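机器现在能替人收拾东西吗——以泡沫砖归箱为例的课程项目报告

指导教师:Hooman Ghorbani

一、选题经过

课程要求每组找一件“人每天在做、机器看上去也该会做”的活,去现场看,再在实验室里试着让机械臂做一遍,最后写出能做到哪一步、卡在哪里。我们组最早报的题目是叠毛巾,开题的时候被退了回来,理由是做布料的人太多,我们的设备又只有一条臂,一学期下来多半只能重复别人的结果。第二个题目是给洗碗机装盘子,卡在水上面,实验室不让在电控柜旁边放水槽。

后来组里有同学在Ivanyshyn体育馆的活动室上课,课上用泡沫砖,下课以后砖要归到塑料箱里。她提了一句,说这活一点都不难,就是烦。我们觉得这个题目合适:东西是硬边的长方体,不会变形太多,颜色鲜艳,相机容易认,掉在地上也摔不坏。按我们当时的想法,这应该是家务和车间杂活里面最容易自动化的一类。如果连这个都做不好,那更麻烦的活就不用急着谈了。

报告里说的“归箱”,指把混在一起的泡沫砖从一只箱子里取出来,再整齐地放进另一只箱子,砖面贴砖面,不许硬塞。分不分颜色看要求。活动室平时不分,我们在实验里两种都做了。

二、现场的活是什么样的

我们是十月去的活动室。地面是红色的,箱子是灰色塑料箱,砖有橙、绿、蓝三种颜色。收拾的人坐着干活,箱子就放在腿边,两只手同时伸进去。因为坐得低,身体和箱子离得很近,腿也占地方,有时候砖会搁到腿上。

去之前我们写过一份流程,把整件事分成四步:看、抓、转、放。到了现场发现这份流程和人的做法对不太上。人很少先看清楚再伸手,经常是手已经碰到砖了,眼睛还在看旁边那块。“抓”和“转”也分不开,砖离开砖堆的那一下,方向往往已经转了一半。 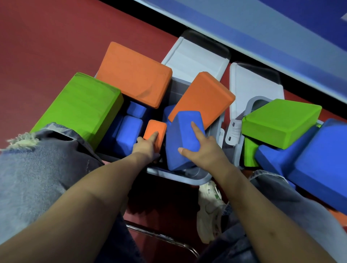

我们把观察记录重新整理,改按手的用途来分。第一种用途是取,这个不用解释。第二种是挡,一只手取的时候,另一只手按住或者抵住旁边的砖,免得整堆滑下来。第三种是拨,手指把压在上面的砖推开一点,露出下面那块的边,并不打算拿它。第四种是探,手伸到看不见的地方去摸,摸到棱角再决定怎么抓。原来的四步流程里只有第一种,后面三种完全没有位置。

这一点后来影响了整个实验。我们的机械臂只有一条,夹爪只有两根手指,挡和取不能同时做,拨可以勉强做,探基本做不了,因为指尖没有触觉传感器,碰到东西只能从电机电流里猜。

现场还有几件事当时没当回事,回来写报告的时候才觉得重要。

一是箱子的深浅。箱子里靠下的地方很暗,几块砖叠着,蓝色的砖在阴影里和箱壁的灰色差别不大。人看不清就用手摸,相机看不清就没有办法了。

二是箱盖。有的箱盖是掀起来的,立在箱子后面。我们在实验室里图省事把盖子全拿掉了,后来做补充实验时装回去一只,机械臂的规划路径马上少了一大片,从后方进爪的姿态几乎全部不可用。

三是人会容忍临时的乱。砖斜着搭在箱沿上也没关系,先放着,过一会儿再扶正。我们的程序不容许这种中间状态,每放一块都要检查位置是否合格,不合格就重来。这样做更稳,但是慢得多。

三、实验装置

机械臂是实验室现有的Cluvel小型臂,六个关节,负载对泡沫砖来说绰绰有余。末端装Nillent的二指夹爪,指面贴了一层硅胶。相机固定在支架上,从斜上方往下看,同时给彩色图和深度图。仿真用Tonasex,主要用来检查碰撞,不用来训练。

桌上放2只灰色收纳箱,一只装混放的砖,叫源箱,一只空着,叫目标箱。箱子和砖都是我们自己买的,尺寸和活动室的接近,颜色也选了橙、绿、蓝,但不是同一批货,表面的手感略有差别,我们买的要滑一点。

识别部分用的是现成的实例分割模型,我们只补拍了一些自己的照片来微调。分割出每块砖以后,用深度图拟合出露在外面的那个面,推算整块砖的姿态,再在两条长边的中间找夹持点。夹持点按三项打分:露出的面积、周围有没有空隙让手指插进去、夹起来以后会不会带动别的砖。第三项最难写,我们最后用了一个很粗的办法,看这块砖上方有没有别的砖的像素,有就扣分。

放置部分比较简单。目标箱里预先算好格位,从最里面的一排开始放,砖立着,一块贴一块。每放完一块,相机重新拍一次,和预定位置比较,偏得多就夹出来重放。

四、实验过程

实验分三轮。第一轮是摆好的砖,砖与砖之间留了缝,目的是检查流程能不能走通。第二轮是倒进去的砖,把一袋砖直接倒进源箱,不做任何整理。第三轮和第二轮一样,再加上一个要求:按颜色分。

三轮合计抓取1,697次。每一次夹爪合拢都算一次抓取,夹空也算,夹起来又掉了也算。重放时的再次夹取同样计入,所以这个数比砖的数量要大很多。

失败的判定我们组内争论过。最后定的标准是:夹爪合拢后砖没有被带离源箱,或者带离后没有到达目标箱上方就掉了,或者带出了第二块砖,都算失败。放歪不算抓取失败,另外记。按这个标准,失败超过460次,也就是说总的抓取成功率不到四分之三。

这个成绩单看数字不算太差,但是分布很不均匀。第一轮几乎没有失败。失败绝大多数出在第二轮和第三轮,而且集中在每箱的前段和末段。前段砖堆得满,手指插不进去;末段只剩箱底贴着箱壁的几块,夹爪的外壳先碰到箱沿,手指够不到砖。中段反而最顺,砖少了,缝大了,又还没到底。

五、主要的失败类型

(一)手指没有地方插

夹爪要从砖的两侧夹,两侧都得有空隙。满箱的时候砖贴着砖,往往只有一侧有缝,或者两侧都没有。人在这种情况下会用指尖抵住一个面,靠摩擦把砖撬起来一点,再把拇指换进去。我们试过写一个类似的动作,先用一根手指压住砖的上沿往回拉,让它倾斜,再夹。这个动作在单块砖上能成,在砖堆里大半会把旁边的砖也一起带歪。

(二)一次带出两块

泡沫和泡沫之间摩擦很大,尤其是大面贴大面的时候。夹起一块,旁边的也跟着往上走,走到半空再掉下来,有时掉回源箱,有时掉到桌上。掉到桌上的砖程序不会去捡,需要人放回去。我们在记录里把这种情况单独标了出来,因为它意味着机器停下来等人。

(三)姿态估计错误

斜插在别的砖下面、只露出一个角的砖,姿态经常估错九十度,把窄面当成宽面。夹爪张开的宽度不够,直接压在砖上。泡沫软,压一下没有损坏,要是换成杯子或者玻璃瓶就是另一个结果。我们觉得这一类失败最值得警惕,它在泡沫砖上看起来没有代价,容易被忽略。

(四)放进去以后回弹

目标箱快满的时候,最后一块砖要稍微挤一下才能放进去。松开手指以后砖往上弹,位置检查不合格,于是夹出来重放,再弹,再重放。有一次程序在同一块砖上反复了很久,最后是我们手动停的。后来加了一条规则,重放两次还不合格就留着不管,问题算是绕过去了,没有解决。

六、两只手的问题

中期检查的时候老师问我们,失败里面有多少是因为只有一条臂。我们当时答不上来,回去把录像重看了一遍。能明确归到这一类的,主要是砖堆滑动和一次带出两块,如果另有一只手按住旁边的砖,大部分应该可以避免。手指没有地方插的情况,有两只手也会好一些,一只手拨,一只手夹。 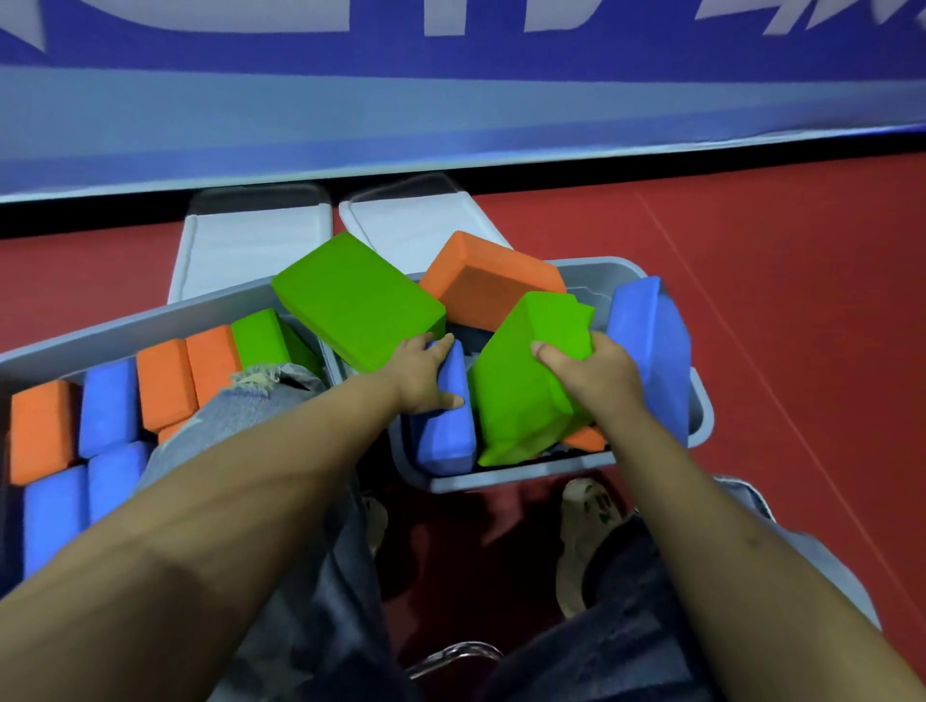

要说清楚两只手到底省了什么,得先看两只手是不是在做同一件事。我们原先以为双手的好处就是快,一次拿两块,时间减半。现场的情况比这复杂。收拾的人左手握着一块立起来的蓝砖,右手捏着一块斜着的绿砖,两只手只隔着一个手掌左右的距离,都在同一只箱子中间,这么近的距离,两条机械臂按一般的避碰设置是进不去的,规划器会判定两个末端冲突,让其中一条先退出来。旁边那只箱子里的砖排得齐齐整整,手底下这只箱子里的砖东倒西歪,角度没有一块相同,双臂系统真正要应付的是后面这种。把安全距离调小可以让两条臂靠近,但那样对标定的要求就高了,标定差几毫米,手指就会撞手指。

我们在Tonasex里搭了一个双臂的仿真场景,想看看安全距离放到多小还能跑。结果是能跑,但仿真里砖的摩擦和变形都不对,砖堆要么像冰块一样滑开,要么完全粘在一起。调了两周参数也没有调到和实物相近,所以这部分只能说明路径上走得通,不能说明抓得起来。正式结果里没有收入这一段的数据。

七、和人相比

我们没有给现场的人计时,体育馆那边同意我们看,没有同意我们测速,所以不能给出“机器比人慢几倍”这样的数。只能说说自己的体会。组里的同学在实验室里用同一套箱子和砖做了一遍,一箱倒进去的砖,边聊天边收,很快就收完了。机械臂收同一箱砖,我们可以去楼下买一趟饭再回来。

慢的原因主要在三个地方。每次抓取前都要重新拍照和分割,这一步占的时间不长,但是次数多。路径规划在满箱时经常要试很多个姿态。还有就是动作速度本身,为了不把砖甩出去,我们把速度限得很低,后期放宽过一次,砖掉得多了,又改了回去。

人不怕乱,这一点前面说过。人也不追求每一下都成功,手伸进去没抓稳就换个位置再抓,前后几乎没有停顿,自己都不会觉得那是一次失败。我们的程序夹空一次,就要退出来、拍照、重新算,代价和成功一次差不多。如果按我们的标准给人记录,人的失败次数恐怕也不少,只是每次失败都很便宜。所以我们后来认为,降低单次失败的代价可能比提高成功率更有用,比如夹空以后不退出箱子,原地偏一点再试。这个想法在最后阶段做了一个简单版本,只允许再试一次,效果看起来是好的,可惜样本太少,没有单独统计。

八、推到别的活上去

报告的题目问的是机器能不能做家务和车间里的杂活,只做了泡沫砖就下结论不合适,下面只谈我们认为可以类推的部分。

车间一边,来料如果是摆好的,或者能用振动盘、隔板之类的办法让它变成摆好的,机器现在就能做,我们的第一轮就是这种情况。工厂里很多工位正是这么改造的,改的是料的来法,机械臂并没有变聪明。散料直接从深箱里取,是第二轮的情况,能做,但需要有人在旁边处理掉件和卡死。一个人照看好几台也许划算,一台配一个人就没有意义。

家里一边,麻烦在于没有人愿意为了机器去改箱子和隔板。玩具箱、衣柜抽屉、厨房的锅具柜,都是深的、满的、光线不好的,前面还常常有门或者盖子挡着。东西也不会只有一种形状。泡沫砖已经是很配合的对象了,形状一样,怎么捏都不坏。把砖换成孩子的玩具,光是分割模型那一关就过不去,更不用说那些带线的、带轮子的、软的。

按颜色分的第三轮有一个意外的发现:分颜色本身几乎不增加难度,识别颜色基本没有出错,增加的时间都来自取砖顺序受限。想要的颜色压在下面,就得先把上面的挪开,而我们没有专门放临时物品的地方,只能先放进目标箱再拿出来。第三轮后半段我们在旁边加了一只空的托盘,情况马上好转。活动室里箱子也多,在装着砖的箱子后面还摆着看上去空着的箱子,做这类活有富余的地方确实方便得多。给机器设计工位的人可以考虑这一点,空地方有时候比好算法便宜。

九、不足

实验只用了一种夹爪。Nillent的产品里还有吸盘式的末端,我们没有借到。泡沫砖表面多孔,吸盘可能会漏气,但薄一点的海绵吸盘也许能行,没有试过不好下判断。

光照是固定的。活动室的光有亮有暗,我们的实验台上面有一盏补光灯,条件比现场好。箱底阴影的问题因此被低估了。

实验箱放在桌面上,高度固定。现场的箱子放在地上,如果要让机器去现场干活,臂的安装方式、底座会不会占掉人走路的地方、旁边有人坐着时怎么保证安全,都得另外考虑,本项目没有涉及。

统计上的问题也要说明。三轮的抓取次数不相等,第二轮最多,总成功率受这个影响,拿来和别的论文比较没有什么意义。失败类型由组内2名同学分别标注,有分歧的地方讨论后定下来,没有计算一致性指标。

十、结论

在砖摆放整齐、间隔足够的条件下,单臂加二指夹爪可以独立完成归箱,不需要人在旁边。在砖混放的条件下,可以完成大部分,开头和结尾需要人帮忙。以目前的速度和失误,我们不建议体育馆用它代替人收拾,即使设备是白送的。

如果只让机器做中间那一段,人负责把最上面一层拨松,再把箱底剩下的几块捡走,这样的分工在技术上可行。我们拿这个方案去问过活动室的老师,她说有工夫拨松再等着捡,早就自己收完了。这个意见我们照实记在这里。

后续如果有别的组接着做,建议先做两件事:给指尖加触觉,哪怕只是最简单的压力片;把夹空以后原地再试的逻辑做完整,次数放开,重新跑一遍第二轮。代码和标注都放在课程服务器上,标定文件换过一次,请用较新的那一份,旧的那份相机高度是错的。

附:分工

现场观察和记录由两名同学完成,识别和姿态估计一人,机械臂控制一人,仿真一人,其中负责仿真的同学兼做失败标注。报告由全组合写,第五节和第六节改动最多,前后说法如有不一致,以第五节为准。

感谢Hooman Ghorbani老师在中期检查时提出的问题,感谢Ivanyshyn体育馆允许我们进入活动室,感谢实验室在排期很紧的时候把Cluvel臂留给我们用了整个晚间时段。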